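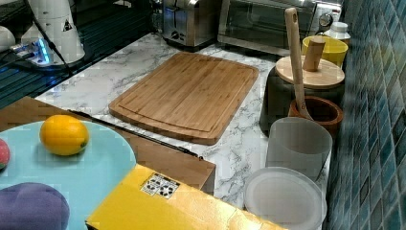 I oiled my cutting board last week for the first time in an embarrassingly long while, and I have been walking past it to admire it ever since. So this month's kitchen corner is about bamboo boards, how I look after mine and what I've stopped doing to it. If you came for the lentil recipe, it's been pushed to next month. Sorry! The lentils will keep.

A bit of history first. For years I was a plastic board person. I had four of them, thin bendy ones, and they all had that gray fuzz you get in the middle where the knife goes over and over the same spot. Then in March, right after we moved to the apartment in Grovton, I was unpacking a box marked KITCHEN MISC and found the bamboo board my aunt gave me as a housewarming present two apartments ago. Still in its paper sleeve! I felt terrible. It has a juice groove and everything, and I'd been chasing tomato water across the counter with a paper towel this whole time.

Of course I then used it every single day and treated it badly. It went dull and sort of thirsty looking, and when I ran my hand over it after washing, it felt like a cat's tongue. I asked about this in our last newsletter and you wrote back with a lot of opinions (thank you, and also wow, some of you feel very strongly about walnut oil).

What I ended up doing was this. I washed the board with dish soap and hot water, both sides, and stood it on its edge overnight to dry. The next morning I sanded it with 220 grit paper, going with the strips and never across them. I started with 80 because it was what we had in the toolbox, and I do not recommend it, it left scratches that took me half an hour to get back out. Go straight to the 220. Then I wiped off the dust with a damp cloth, and the grain stood up and got rough again, which made me want to throw the thing out the window, but you just let it dry and sand it lightly once more.

Then the oil. I use plain food grade mineral oil from the drugstore. I bought the 500 ml bottle and I think it will outlive me. Pour on more than you think, rub it around with an old T-shirt, and don't skip the edges or the groove. The groove is the part I always forgot, and it's also where all the juice sits, so it needs it the most. I work the oil in there with a corner of the cloth wrapped around a chopstick. Leave it for a few hours, flip it, do the other side, wipe off whatever hasn't soaked in.

I did two coats. A reader suggested finishing with a beeswax cream, and I tried the one Zidadico sells in the little flat tin. It smells lovely and it made the board feel silky, though for the first day an onion would skate right across it, so buff it really well before you cook.

Now for the things I've quit doing. No dishwasher, ever. No leaving it flat on a wet counter (I have a marble-look counter and water hides on it beautifully, you don't see the puddle until you lift something up). No soaking. And garlic gets its own side, the back, because I like to cut strawberries in the morning and I learned that lesson with a bowl of yogurt.

While I was at it I oiled my wooden mortar too, plus every spoon in the drawer. Once the cloth is oily you may as well keep going! I'd leave the inside of the mortar a good long time before grinding anything in it, mine made slightly greasy pepper for a couple of days.

For the smell, if yours has one, coarse salt and half a lemon does the job. Scrub, wait five minutes, rinse. I tried baking soda as well and couldn't tell any difference, but the salt is more fun.

Two small notes before I go. The bread knife sharpening at Skinis is back on for April 2021, drop your knives at the counter wrapped in newspaper please, with your name on the outside. And the reader who asked where I get my rye: it's Piątek, the small bakery behind the post office, and you want to be there before ten or the caraway one is gone.

Send me your board questions, and if you have ever gotten a beet stain out of bamboo, write to me immediately. I have one the shape of Florida.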